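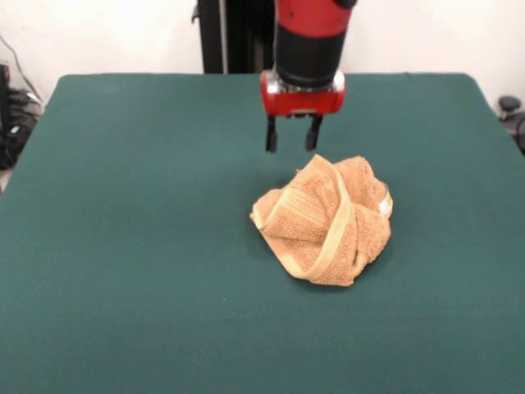 How to register a newly arrived family at the Bidel reception desk

Use these steps when a family reaches Bidel without a referral from another site. Families who come with a transfer sheet go to the second window and follow the transfer guide.

Before you start

Have a blank household form, a numbered token and the interpreter list at hand. The desk opens at 7:30 in the morning. Anyone who arrives overnight is given a place in the waiting hall and registered first.

1. Ask which language the family prefers. Check the interpreter list and call the person on shift. Do not use a child as interpreter, even for simple questions.

2. Open a household record in Cestudness. Choose "New arrival," then "No referral." The system gives the record a number. Copy it onto the paper form right away — the screen times out after 6 minutes and unsaved entries are lost.

3. Enter each person separately, starting with the adult who will collect assistance. Write names the way the person spells them. If there is no identity document, select "Declared" and move on. A missing document does not stop registration.

4. Ask about urgent needs: medicine, pregnancy, disability, a relative lost on the way. Tick the box and send the family to the health post before you finish the form. You can complete the rest when they return.

5. Children without a parent or legal guardian are not added to another household. Save the record as a draft and call the protection desk on extension 355.

6. Print two copies of the slip. The family keeps one and the other goes in the tray for shelter assignment.

Shelter and first rations

Single adults are placed in Durov block. Families go to Mac an tSaoi block unless it is full, in which case the shelter desk will name another. Rations can be collected with the slip the same afternoon.

Correcting a record

Small spelling changes can be made at the desk. Changes to household size need form 968, signed by the shift lead. Ayuba Mensah keeps the signed forms and enters the changes before the evening count.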